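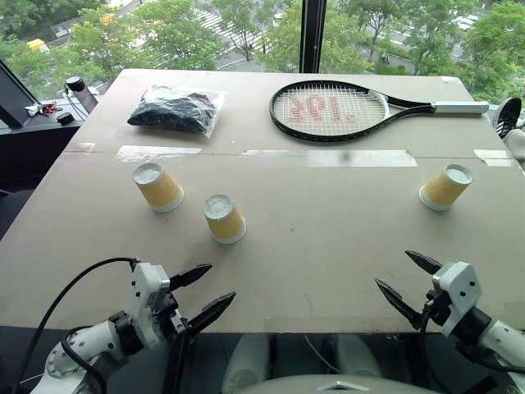
By Cameron Imrie, Lerkari Communications
CHISHOLM, April 24, 2018

Lerkari opens orders for Pumis two-arm robot service

Lerkari today announced that its Pumis service is open to orders from research laboratories, colleges and light industry. Pumis places a two-arm robot on the customer's own premises, together with the software, training and support needed to put it to work on tabletop handling tasks.

The service is offered on a subscription basis, with a minimum term of 11 months. Each subscription covers delivery, installation, two days of on-site training and scheduled maintenance for the length of the term. Customers who wish to keep the robot when the term ends may apply part of their fees toward its purchase.

Pumis is intended for organizations that want to study or carry out work with ordinary objects on an ordinary table. Paper cups stood upside down on a cardboard-topped table, with a tennis racket and a bagged garment toward the back, are typical of the items the service has been designed to accommodate. Both arms end in two-fingered grippers, and customers may teach a task by guiding the arms through it by hand or by remote operation from a second station.

"Our customers told us that they were spending the first half of a project getting the equipment ready and the second half explaining why the results were late," said Cameron Imrie, Director of Communications at Lerkari. "With Pumis, the robot arrives set up and tested. Staff can begin recording their own tasks during the training visit, and they can call our support centre when they need help."

The software supplied with the service is called Plamon. It stores each recorded task, lets the operator label and sort recordings, and plays them back at a reduced speed for checking. Plamon comes with a library of 146 starter tasks, grouped by the type of object handled and by whether one arm or both are required. Customers keep ownership of everything they record. Lerkari does not collect recordings from customer sites unless the customer has agreed to this in writing.

Before opening orders, Lerkari carried out 600 hours of supervised operation at its Chisholm workshop. Changes made over that period include a revised routing for the arm cables, a quieter cooling fan and a simpler start-up sequence. The operator's manual was also rewritten in everyday language after new users found the earlier version difficult to follow.

Sites must provide a level floor, a standard grounded power outlet and a sturdy table. Lerkari will carry out a site review by telephone before confirming any order. The robot is to be used only by trained adults, and a trained operator must remain within reach of the stop button whenever the arms are powered. Pumis is not offered for food preparation, medical use or outdoor work.

Orders will be filled in the sequence in which site reviews are completed. Lerkari expects to finish the first round of installations by December. Colleges and registered non-profit laboratories may ask for the education rate when they apply.

About Lerkari
Lerkari designs, builds and services robots for laboratories and small workplaces. Its offices, workshop and training centre are located in Chisholm.

Media contact
Cameron Imrie
Director of Communications, Lerkari

Requests for interviews, workshop visits and the Pumis specification sheet should be directed to the communications office in Chisholm.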